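Section 4: Recording your first clearing-up examples

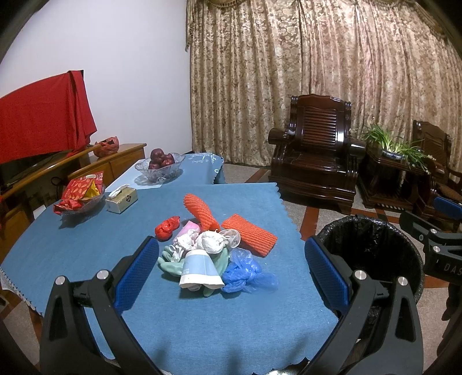
Now for the best part – giving Carska something to learn from! You'll be surprised how quickly you get into the rhythm.

1. Put a mixed pile of light rubbish on the table: a paper cup, a rubber glove, a crumpled plastic bag, foam fruit sleeves.
2. Stand the bin on the floor within easy reach of the table.
3. Open the jaws fully, press Record and wait for 2 beeps.
4. Pick up one item, carry it over the bin and let go.
5. Press Stop, then save the example.

Repeat until the pile is gone, then build a new one and mix it up. Odd shapes are great – the more variety, the better.

Note: If you fumble a grip, keep going and try again. A good recovery is well worth saving.

Caution: Keep fingers clear of the joint pins. No glass or anything sharp in the pile.

Swap hands over to a colleague after 6 piles.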